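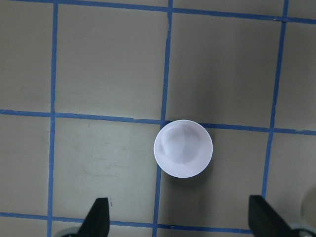
Sorting tables: how the tape grid works

Anyone who has been by the Kollow Street workroom since April will have noticed blue tape on the sorting tables. We have had several questions about it, mostly from people who come in for one shift a month and find the layout has changed, so the main points are set out in this item.

The grid is for the kitchenware intake. Donated cups, bowls and small dishes used to go onto the table in whatever order they came out of the box. Two people sorting side by side would pick up the same piece, and chipped items went back in with good ones. Loubna Benkirane suggested marking the table into squares after seeing something similar at the Medance depot, and Fadi Khoury put the first one down with a roll of tape we already had in the supply closet.

The rule is one piece to a square. Set the item down, look at the rim and the handle if it has one, turn it over, and check the base. If it is sound it goes to the wash rack. If it has a chip, a crack or a loose handle it goes in the gray bin under the table. A piece you can't decide on stays in its square until somebody else has looked at it. Please don't stack anything on the grid, even for a minute.

It does not matter if a cup sits across a line. A few people have been lining things up very carefully and it slows the work down. The squares are there to keep pieces apart and to give two sorters a way of splitting the table. Whoever stands nearer the door takes the near half.

The lines are not straight, and Fadi knows it. He laid them by eye. Heloísa Andrade offered to redo them with a yardstick, but we decided to leave them until the tape wears out. The squares are close enough in size for what we do with them. If an end starts to lift, press it down or trim it with the scissors on the hook. Do not add a new strip on top of an old one. The doubled tape makes a ridge, and a small cup set on a ridge will rock.

For cleaning, use a damp cloth and wipe along the tape. Wiping across it pulls the edges up. No spray cleaner on the tables, please. Qusai Zein tried it on the back table and the adhesive went soft, and he spent most of an evening scraping it off with an old gift card.

On numbers: the last intake from the Urisitz building was 24 boxes, and we passed 500 pieces onto the shelves from it. Of those we set aside, 73 were chipped or cracked. Sarla Chaudhary has taken the better ones for the planting bench, where they will be used for seedlings. Anything with a sharp edge is wrapped in newspaper before it goes out with the trash. Please keep doing this even when the bin is nearly full and you want to get home.

We still need newspaper, dish towels and shallow boxes with handles. We do not need more mugs with company logos on them. There are two shelves of those already and they move very slowly.

Glassware is not sorted on the grid for now. It goes to the padded table by the window and is handled by one person at a time. If you find glasses mixed in with cups, carry them over before you do anything else with the box.

The evening shift starts at 6:30 and there is room for two more people on it. Boxes should be off the floor by 9:00 so the aisle is clear for the morning delivery. If you would like to be shown the sorting table before your first shift, leave your name with Sarla at the front desk or write it on the sheet by the coat rack.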